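Take the tubs off the kitchen shelf

Quick one, because I've got the 16 bus to catch and I said I'd have this to Adi Liem by Thursday.

I have been in four shared kitchens this month. Two at friends' places, one at work, one at the five-a-side club in Norgate where I help with teas. Every single one had a shelf at eye level. Best shelf in the room. And what was on it? Not plates. Not tea. Energy drinks and powder.

I'm not against either. Drink what you like. My complaint is with the shelf.

A shelf you see every morning tells you what the room is for. My mother kept rice and salt there, and a tin of biscuits we weren't meant to know about. You opened the door and knew you'd be fed. Now you open it and a label is shouting at you to get fitter. Before breakfast. Before you've found your other slipper.

Kartini Ginting, who I shared with in Flitville for three years, says I'm being old about it. Her argument is that people put what they use where they can reach it, and that's all there is to it. Fair. If you have a scoop of something twice a day then it wants to be handy. But she also had a tub up there for the whole of one winter that never got opened, and when I moved it to the bottom cupboard she moved it back. So it wasn't about reach, was it. It was about looking at it. A bit of a promise to yourself, in a big plastic pot.

And they are big. That's the practical half of my moan. You can't stack a tub on a tub without it sliding, you can't get a bowl in beside it, and the cans go in whatever gap is left over. Saodah Subramaniam measured hers for me, bless her, and the tub was wider than her biggest saucepan. 200 grams of powder left in the bottom, taking up the room of a weeks worth of tins.

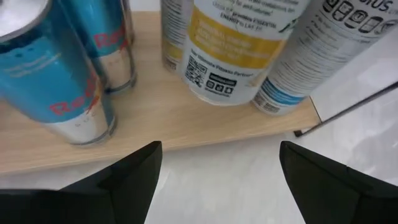
Red Bull and "Your Ultimate Fitness Partner", sharing a shelf.

I mean, read that slogan again. Partner. It's a pot. My partner does the bins.

What gets me more is the pairing. The pot wants you up early and training. The can is for when you were up too late. Put them side by side and you've got a whole tired person on one plank of wood. I don't say that to be unkind, I've been that person, I had both on my own desk in July and slept like a squirrel.

So what would I do. Low cupboard for powder, door closed. Cans in the fridge door, where they'll be cold when wanted. Pour the last of a nearly empty tub into a jar and write on the lid what it is and the date. Then put somthing you can eat at eye level. Bread. A bowl of oranges. Anjani Yeoh did hers on Sunday evening and has already had two housemates ask if someone was coming to stay.

Right, bus. Comments are open, Kartini will be in them.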